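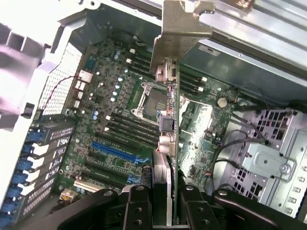

A green circuit board stands upright inside an open computer tower. The socket on the big board behind it has no processor in it.

Is a computer really like a brain?
By Tala Awwad

You have probably heard that a computer is a brain in a box. I heard it in second grade, and I have heard it from plenty of grown-ups who have never opened the box. I'm not so sure. Let's check what's in there before we agree.

What is a motherboard?

A motherboard is a large flat board that other parts plug into. Thin metal paths run through it and carry electrical signals from one part to another. The one in the first picture is dark green and crowded. Along one section there are rows of little silver cylinders called capacitors, which store a small amount of electricity and help keep the supply steady.

People say the motherboard is the "boss" of the computer. Is it? A boss makes decisions. A motherboard is closer to the streets of a town. Streets matter a lot, and without them you'd never get to school, but they don't tell you where to go.

What goes in the square socket?

The processor goes there. It is also called the CPU, which is short for central processing unit. The processor follows instructions, one tiny step after another, incredibly fast. The steps are things like "add these numbers" or "see if these match."

If you want to argue for the brain idea, this is your best part. But look at that socket again. You can take a processor out, hold down a new one with a metal frame and a lever, and carry on. Try that with a brain! (Please don't.)

What are the long black slots for?

They hold memory, also called RAM. When a program is open, the things it is working on sit in memory so the processor can grab them quickly. The white latches at the ends of the slots are there to grip a stick of memory once it is pushed in.

"Memory" is a sneaky word. Your memory keeps hold of your last birthday even after you've been asleep. Ordinary RAM forgets everything when the power goes off. That's why a story you typed and didn't save can disappear. Jad Masri, age 9, lost 39 lines of a pirate play that way, and he would like you to save your work.

So where do saved things go?

They go on a drive. A drive keeps its information with the power off. In some computers the drive sits in a tray called a caddy, with a handle so it can be slid in and out. In the next picture the caddy stretches across the top of a plain gray board, and its handle is blue. The black card standing upright on the right is a graphics card, which works out what to draw on the screen.

Find the white square too. That's the processor in its socket. The gray board looks like a simplified model of a motherboard, with far fewer bumps and bits than the green one, so it's easier to tell the parts apart.
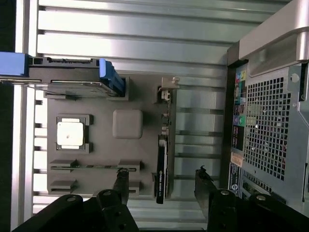

Does a bigger computer think harder?

I doubt it. Some big cases are mostly air. The air is useful, because working parts get warm and need to cool down, but air has never helped anyone with long division. A phone in your pocket can be faster than an old computer the size of a suitcase.

You'll also hear that more memory always makes a computer faster. Sometimes it does. If your programs were running out of room, extra memory helps. If they already had plenty, you may not notice any change at all. So when somebody says "always," ask them how they know.

Test it yourself: be the computer

You need 2 friends, a whiteboard, and a notebook.

1. One friend is the processor. They may only add two numbers at a time.
2. The whiteboard is the memory. Write five numbers on it.
3. The notebook is the drive. The other friend looks after it.
4. The processor adds up the numbers, writing each new total on the whiteboard.
5. Copy the last total into the notebook.
6. Wipe the whiteboard clean. The power is off!

What have you got left? Did the processor ever need to understand what the numbers were for? Try it again and pretend they are goals, or frogs.

Words to know

Capacitor: a part that stores a small amount of electricity.
Drive: the part that keeps saved files.
RAM: memory for things the computer is using now.
Socket: the place where the processor fits.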